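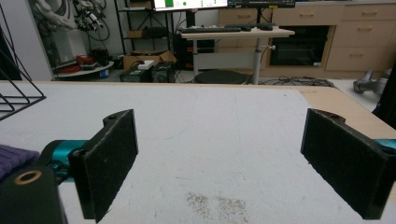
One reader wrote in to ask whether a white top is a mistake on a table that gets used every single day, and the short reply from another was that hers picks up faint scuffs and she has stopped minding. We're with her! A matte white top is lovely to work at (no glare, and small screws show up right away), and a few thin streaks come with the job.

The Suline worktable pairs that broad white surface with a light wooden border, so it sits nicely next to wooden desks and doesn't make a workshop feel like a clinic. We keep a wire rack on ours for the small stuff, and there's still plenty of room to spread a project out.

Cleaning: soft cloth, warm water, a drop of dish soap. For stubborn brown specks try a damp melamine sponge, lightly, and wipe again with plain water. Please skip scouring powder, it leaves shiny spots.

Top: matte white
Border: light wood, oiled
Height: 749 mm
Assembly: 2 people, 30 minutes
Goes with: Wandel wire rack, Mersha stool

The border likes a bit of oil in May, before the dry months. Replacement border strips are sold separately under Firnholm parts.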